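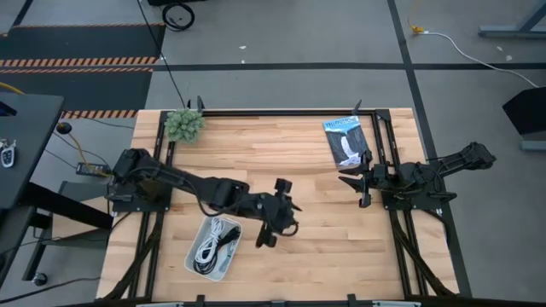
2 September 2023 — Oveo today announced that it has finished the first stage of Laris, its program to gather examples of two-armed cable handling for a learning system. The stage began in March and produced 1515 recorded examples across 132 tabletop layouts. Work is done at wooden-topped stations with two black arms, and a layout can be as simple as a plastic tray holding a white cable and a black one tangled together, with a paperback and a small potted plant left on the table. Operators guide the arms by hand controls, and each attempt is saved with its camera views and joint positions.

Failed attempts are kept and labeled. Oveo said 900 of the examples have been checked by a second reviewer, and the rest will be checked before training of the next model starts.

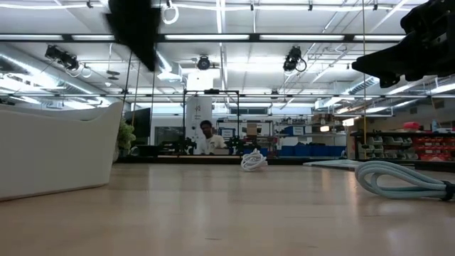 The second stage will cover sorting and clearing, using items that bend or change shape when they are picked up. Loose coils are a large part of the list, from a small white cable to a light blue-gray hose with a black connector, set out near a large white container. Cameras mounted on the ceiling rigging record the table from overhead. Dogbe, which supplies the labeling software, will add tools for marking the point where a grip is lost.

Oveo plans to run 10 stations in the second stage. A sample of the Laris recordings will be offered to research groups through Plodness, the company's data-sharing site — access is by written request.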